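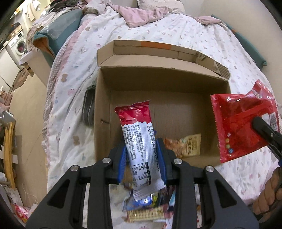 Snack bar wrapper, with the cardboard box behind it.

Week 4: How a comic page controls your speed

Right, last Wednesday we got as far as splash pages and then ran out of time, so I'm picking up from there. Have your copy of Skeltora open at chapter two if you've got it with you. If you haven't, share with a neighbour, the library only has the one.

A splash page is a single panel that fills the whole page. It slows you down, and artists know it, so it costs them something to use one. In a 22-page issue you might get two, maybe three if the writer is feeling generous (or the deadline is close!). Look at where Skeltora puts its first one. I'd have expected it at the reveal of the flooded city, and it comes a page early, on a door. I love that choice and I've argued with students about it every year.

Gutters

The gutter is the white gap between panels. You do the work there – you fill in the punch, the walk across the room, the ten years. Wide gutters feel slow and a bit lonely. Thin ones feel rushed. Platenano has a whole fight with no gutters at all, just panels butted up against each other, and most people tell me they read it too fast and had to go back.

Counting panels

I counted every panel in the collected Molleck, which took most of a summer, and got 3646. You don't need to remember that. What you might want to hang on to is that 645 of them have no words, and nearly all of those sit in the second half, once the main character stops talking to her brother. The pages get quieter as she does. When I first read it I didn't notice, I only felt it getting sadder.

A page from the tie-in

The cartoon came first with Molleck, so the comic had a ready-made look to copy. The early issues copy it very closely and I find them stiff. By issue 13 the artist has let the faces go a bit wobbly and the colours have calmed down, and it's a much better book. Fans of the show complained, of course. We'll talk about whether a tie-in owes its readers the same drawings they get on telly.

For next time

Read the Rahman chapter on lettering (the photocopy, both sides). Pick one page from any comic you like and write down what order your eye went in, including the bits where it went wrong. Bring the page too please, I can't mark this from memory.

The essay is still 3000 words and still due in October. Footnotes don't count towards that, captions do. Titles to me by email before you start writing.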